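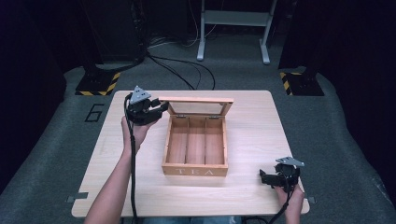 Wooden tea box with three compartments, lid raised.

Wetamley dining room: progress report to Fonell
Period covered: May to August
Prepared by Trevor Sutherland, project lead

1. Summary
The dining room at Wetamley opened for lunch in June and for evening meals in July. The kitchen is complete. The terrace is usable but unfinished. Spending is within the agreed budget, with one transfer between headings requested in section 5.

2. Kitchen and fit-out
The extraction system was installed and passed its inspection at the second attempt. The first failed on airflow over the fryer, and the contractor replaced the fan at its own cost. The second oven arrived late from the supplier in Drurthorpe, so the opening menu was limited to cold starters, two mains and a soup. The full menu has run since the middle of July.

The dishwasher drain backs up when both sinks are emptied together. A plumber has looked at it twice. A wider pipe has been quoted for and will be fitted on a day when we are closed.

3. Service and covers
The room seats 70. Lunch trade in June was slow, with most tables taken between 12.30 and 1.15 and very little after that. Evening trade is stronger. The best week so far, in August, reached 200 covers across lunch and dinner. The target for that stage was the same figure, but as a weekly average, and we have not met it on that basis.

Ķēniņš continues to supply the rye bread and smoked fish. Deliveries have been on time apart from one, when the fish came without its temperature record and was sent back. The smoked eel starter sells well in the evening and poorly at lunch, and has been taken off the lunch card.

Afternoon tea was added in August, from 3 pm to 5 pm. It uses staff already on shift between services – no extra hours have been charged to the grant. Takings are small and will be shown separately in the next report.

4. Staff and training
There are now 8 people on the payroll, including two trainees. Both trainees have completed food hygiene and allergen training. One chef left in July and the post was filled within the month. The evening supervisor post is still open and I am covering it.

5. Budget
Fit-out is fully spent. Furniture is underspent, as the terrace chairs have not been ordered. I ask for Fonell's agreement to move part of the furniture money to drainage. The plumber's written quote is attached as Annex B.

6. Next period
Order the terrace chairs and awning. Fit the wider drain. Fill the supervisor post. Print 100 copies of the autumn menu, with the allergen table on the back – the present version is on a separate sheet and is often mislaid.

The next report is due in November.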